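Home | Projects | Papers | Code | People | Contact

4. Grasp Point Selection on Layered Cloth

4.1 Problem setting

The Ziltetti planner takes one wrist image and returns a pinch point, a closing direction and a height offset. Section 3 covered the case where a single item lies on a plain surface. This section deals with cloth lying on cloth. Beds are the hardest surface in our data for this reason. The item to be picked and the surface under it have similar stiffness and similar depth, and often a similar color. A depth threshold that works well on a table gives very little on a bed, where the height difference at the border of a thin item can be smaller than the wrinkles in the sheet.

We train on demonstrations recorded with hand-held grippers. The training set for this section holds 3,000 demonstrations, and a separate set of 200 was kept back for testing. Each demonstration is cut into an approach phase, a closing phase and a carry phase. Only the last part of the approach is used to train the pinch point head. Labels come from the fingertip position at the moment the gripper width starts to drop, projected back into the earlier images of the same approach.

4.2 Edge and flap cues

Early versions of the planner looked for the outline of the item and chose the nearest point on it. This failed often on folded items, where much of the outline lies flat and the fingers slide over it. Looking through the demonstrations, Nomura noted that people tend to go for a place where the cloth already stands up a little, such as a raised corner or the end of a fold. Figure 4 shows a view of this type. The pink fabric has a folded edge running toward the finger pads, and its lower corner lifts into a small flap.
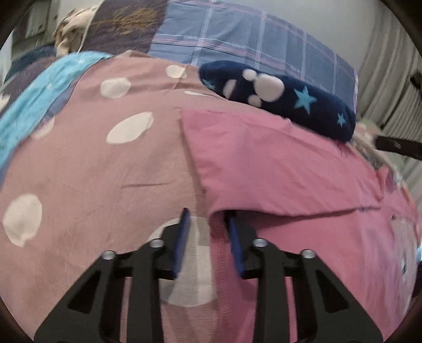
Figure 4. Open gripper above a fold of pink cloth on a dotted sheet. The lower corner of the fabric is slightly raised.

We therefore added a second output to the perception network. Along with the item mask it predicts a lift map, which scores each pixel by how likely the cloth there is to enter the gap between the fingers when they close. The two maps are multiplied and smoothed, and the peak is taken as the pinch point. The closing direction is set at a right angle to the local fold line. If no fold line is found within 50 pixels of the peak, the planner falls back to the mask outline.

Printed patterns caused trouble at first. Large light dots on a sheet have sharp, curved borders, and the first lift map gave some of them high scores. Random recoloring of the training images did not help much. Pasting flat printed shapes onto the surface during training did, and this is now part of the default Fliltura augmentation settings.

4.3 Folds between the fingers

The closing phase needs a different check. Once cloth is between the pads, the controller must decide whether it holds one layer, several layers, or the item together with the sheet. In Figure 5 a folded band of a pink garment passes through the gap between the two fingers, and a shadowed layer shows inside the loop. A mask alone says only that there is garment in the gap. It does not say how many layers would be held.

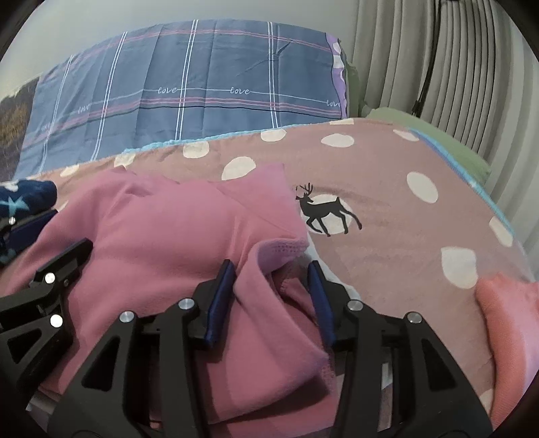
Figure 5. Folded band of the garment in the gap between the fingers. A second gripper is in view at the left.

The layer head works on a small crop centered between the pads and gives one of four classes: empty, single, multiple, or mixed with the surface. When the class is "mixed," the controller opens, rises by a fixed step and asks the planner for a new point. We keep the pinch for both "single" and "multiple," and leave the choice between them to the folding policy in Section 5.

When a second gripper is visible, its parts are masked out before either head runs. Without this step the dark linkages were at times read as deep shadow inside a fold. The mask comes from the Wistside tracker and costs one extra pass per image.

On the test set, the full pipeline returned a usable pinch point in 198 of the 200 demonstrations, as judged by Roman against the recorded approach. In both failures the item and the surface were nearly the same color and no fold line was found. These results measure agreement with recorded approaches. Closed-loop trials are reported in Section 6.

Related items
Ursu: a labeling tool for cloth contact events
Wistside tracker, setup notes
Fliltura augmentation settings
F. Nomura and E. Roman, Fold lines as planning cues

Last updated: January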